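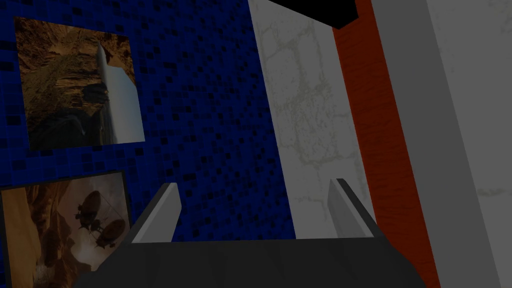

Friday, January 26, 2018
by the keeper of the Gralar test notebook

I came in early and spent the morning again with rule 2 of our good practice list, the one about doorways. The old text said only "the robot must pass safely." A new colleague can read this in ten ways. So I wrote it again, more slowly.

Doorways
Before the robot goes through an opening, both arms are checked against the door and the frame. If a gripper is close to a handle, the operator stops and looks from a second view. I was strict here — maybe too strict — but in the Irkine simulation a mistake costs nothing, and on a real floor it costs a door.
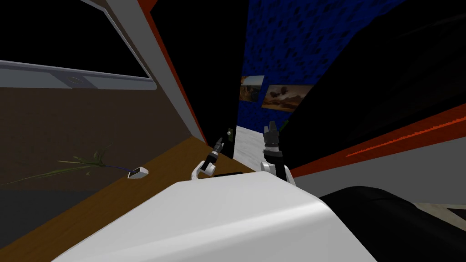

Holding objects
The rule for a grip is shorter. The object stays between both fingers, and the operator writes down which view was used to judge it. One view is not enough for a record.
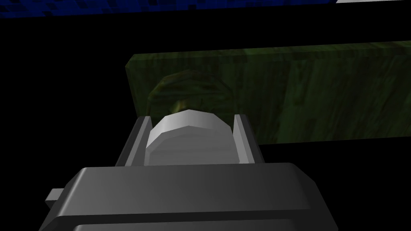
I also want one word for "held" in all our papers. In the Draron draft I found three words for it, and I am not sure they mean the same. My log has 314 runs now, and in many of the old ones I can't tell what I meant myself. In February I must correct them. I don't look forward to it.

Comments

Which view do you count as the second one, wrist or body?

We use "grasped" at our place. Please choose one and keep it!

Is the doorway rule also for an open passage with no door?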